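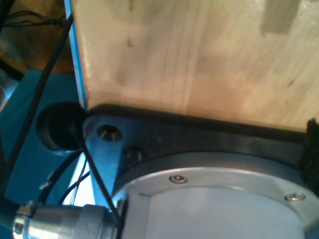
Written by: the measuring desk, Nevance

Search the notebook Go

Before the new entry I want to finish the thing from January, which I left open. The question was how the floor area in our listings should be stated when the house has a sloping ceiling upstairs. The agents were using three different ways. One took the whole floor from wall to wall, one took only the part where a grown person can stand, and one copied the number from the old sales paper and did not ask where it came from. I wrote then that we must choose one way and keep it, and that the listing must say which way it is.

We chose the middle one. A part of the floor counts if the ceiling above it is at standing height, and the low part goes in a separate line called "low storage area." I know that sellers do not love it. Their house becomes smaller on paper, and they have usually told the old number to their relatives and to the bank. But a buyer who comes with a tape will find the difference in ten minutes, and after this he does not believe the kitchen either.

Still open from January: stairs. Do we count the opening on the upper floor or not? At present I count the stairs once, on the floor where they begin. Please write in the margin if you do otherwise, so that at least we know it.

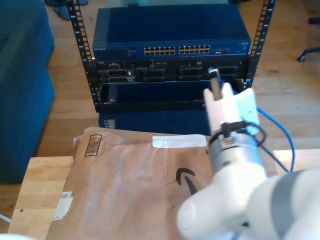 NENIS, March 23, 2020 – Second measuring of the Jääskeläinen house. The owners are at home but we agreed that they stay in the garden while I am inside, and I opened the doors myself with the key from the box. It made the work slower. I could not ask where the old wall had been, so some things below are guesses and I mark them with a question mark.

The old listing says 1,316 square feet. I come to a smaller number on the ground floor and a larger number upstairs, so the total is nearly the same, but by luck. The two errors go in opposite directions. I write down where they come from, as I think we will meet the same ones in other houses on that street.

Ground floor. The glazed porch was counted as living space. It has a nice floor and someone has put a radiator there, but the radiator is not connected to any pipe. I tried to follow it behind the panel and there is nothing. In my opinion the porch goes out of the total and gets its own line, "glazed porch, not heated," and the text can praise it as much as it wants. The morning light there is really good and this can be said without calling it a room.

The dining room and living room were measured as two rooms with the thickness of the wall between them left out. The wall is gone now (when? no paper in the file). So the combined room is a little longer than the two old lengths added together. I measured it twice along the window side and once along the chimney side. The chimney side is shorter, the room is not square. I used the average, and I wrote both lengths on the sketch.

Upstairs. The old number leaves out the small room above the entrance completely. I think (?) it was reached only by a ladder at the time. Today there is a proper door from the landing and the ceiling is high enough over most of the floor. It counts. The built-in wardrobes also count, they stand on the same floor as the rest.

About the laser. The Meton gives a good reading on a painted wall and a poor one on window glass, where it sometimes measures to the hedge outside. This is known, but I forgot it again in the porch and got a porch as long as a bus. Hold a piece of cardboard against the glass. Also the Meton remembers the last reference edge you used, front or back, also after it is switched off. If the person before you used the front edge, all your rooms are wrong by the length of the tool. Check it against the tape at the first wall, every time, before writing any number. 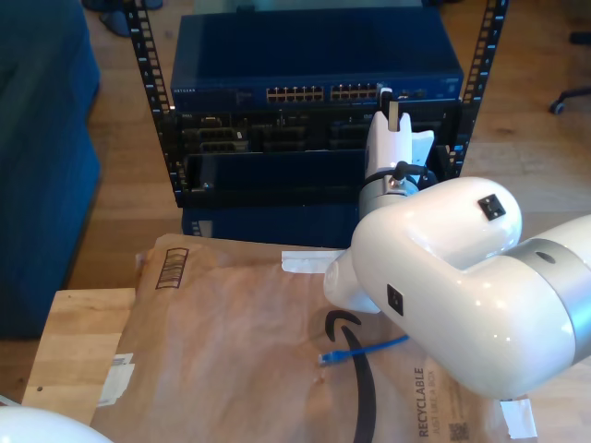
Arm with gripper at the equipment rack.

Words for the listing. I put this here although it is not measuring, as the draft came to me for checking and I had remarks. The draft says "spacious," "generous" and "large" in the same paragraph, for three rooms of which one is a pantry. I propose that an adjective of size is allowed only once and for the room that deserves it. For the others the length and the width are enough. A reader can compare them with his own room at home.

The draft also says "fully renovated kitchen." The cupboards are new and the counter is new. The floor is the old one, and the socket beside the sink is older than me. I changed it to "kitchen with new cupboards and counter." It is shorter and the seller can sign it without worry.

"Steps from the lake" – I walked it. It is a real walk, with a hill. I changed it to "lake beach within walking distance," and I would like to add the words "uphill on the way back" but I understand that it will be taken out.

The lot. The paper gives 3,000 square feet for the back garden only. I did not measure the garden, the ground was too soft to walk across in these shoes, so I keep the number from the deed and say that it is from the deed. The shed is not on the deed. It must be asked whether it needed permission, before we mention it with any pride.

Costs, for the file: the seller was quoted 500 dollars for the new sketch plan and 300 if we only correct the old one. After today I recommend the new one. The old plan shows a wall that does not exist and it does not show a door that does, and to correct this on top of the old drawing is more work than to begin from clean paper. I will write to the seller tonight and explain the porch carefully, that is the part where he may be disappointed.

To do:
– draw the new plan, both floors, with the low parts of the ceiling shaded
– ask for the paper about the removed wall, also if it was carrying anything
– radiator in the porch: either connected or not mentioned
– put new batteries in the Meton, the sign was blinking on the landing
– answer the stairs question from January, I am asking the second time
– return the key to the box at Nenis (it is in my coat now)

Last updated: 9:40 p.m., one line added to the to-do

Shares 4 | Comments 2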